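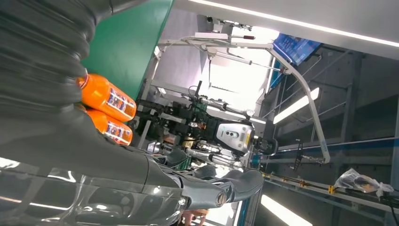 *Fig. 1. Wrist view with two orange bottles held at the gripper. A second robot stands behind, with a white sensor head.*

## Handout 12: Notes from the Bruvwood visit

Read these before the July lab. The Orkix demonstration lasted 14 minutes and we will refer back to it in the next 2 sessions.

**What to notice about the wrist camera**

- The arm blocks a lot of its own view. In Fig. 1 the bellows sleeve and forearm take up much of the left side, and the bottles sit between them.
- Both bottle labels face right. A label is a handy landmark, but a grasp planner should not depend on seeing one.
- The background is busy: light tubes, a blue monitor, rails, a clear plastic bag. Shiny casings also pick up streaks of light. Simple thresholding on brightness will give you trouble.

**Terms used by the Orkix staff**

*Occlusion* - part of the object is hidden from the camera, by the robot or by another object.

*Hand-eye calibration* - finding the fixed offset between camera and gripper. Orkix repeats it after any work on the wrist. Their procedure is in the Grukine manual, chapter 2.

**From the question period**

The Valdovinos cell is set for 600 picks per shift. Staff said that bottles with rounded shoulders are harder to hold by the neck end than by the body, and that two held together can shift against each other when the arm turns.

**To hand in**

1. Sketch the arm in Fig. 1 and shade the areas the camera can't see past.
2. Suggest a second camera position and say what it would add.
3. One page at most. Bring it to lab on paper.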